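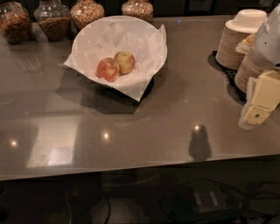
Nulldale office reopens self-serve breakfast counter

The second-floor breakfast counter at the Alemayehu building in Nulldale is back in use. Service runs until 10 a.m. and is open to all 239 badge holders on site.

Dry food is kept in clear glass jars along the back edge of the counter. Fruit is set out in front of them in a shallow white bowl lined with paper, which is replaced at each refill.

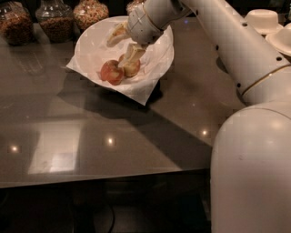

The supply contract went to Rumix for a term of 12 months. It covers cereal, fruit and disposable tableware, with an order of 4,000 paper bowls for the first delivery. Restocking takes place 2 times a day. 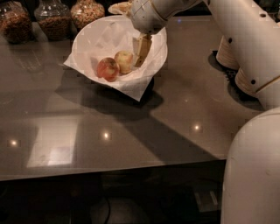 Two apples in the paper-lined bowl on the counter.

Mesfin Ambaye, who manages building services, said the glossy countertop was kept from the earlier layout and is wiped down after each service. Jars are emptied and washed every Tuesday. Staff with food allergies should ask for the ingredient sheet before using the counter, as the jar contents change by delivery.
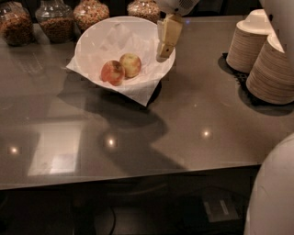 Recent items

Zurkov parking level closed for line painting
Elevator inspection moved to March
New badge readers at the Nulldale east door
Mail room hours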